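Lab 3: Comparing Camera Placements for Parallel-Jaw Grasping
Course handout, revised 2018-10-14
Lab contact: Usa Sriwong

The controller is the same for all groups. You vary only the camera placement and record how the grasp planner responds. Placement A is fixed to the wall side, B to the counter side, and C rides on the wrist. Run every placement in the simulator before booking time on the hardware.

Load the kitchen layout, set the random seed to 99, and leave the lighting at its default. 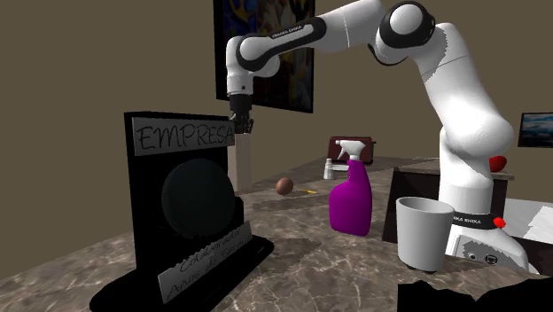
Occlusion is the main variable in this lab. A fixed camera loses part of the workspace whenever the arm crosses its line of sight, and the loss depends on joint configuration as well as target position. In the kitchen layout the vertical section of the arm hides part of a small red round object on the far surface, while the egg and the pencil on the marble stay in clear view. Choose one target of each sort. Tall items such as the spray bottle should be entered as obstacles, not targets.

For each placement, run seven grasps per target and log:
Planner time in ms
Visible fraction of the target at the pregrasp pose
Jaw opening at contact
Result (held, slipped, missed)

Abort any run that exceeds 3120 ms of planner time and log it as missed. Do not retune the gripper force between placements. Wannasri's group did so in February and their results for B and C could not be compared.

Reports go to Kamol Phetsri. Include the raw log and one plot of visible fraction against result.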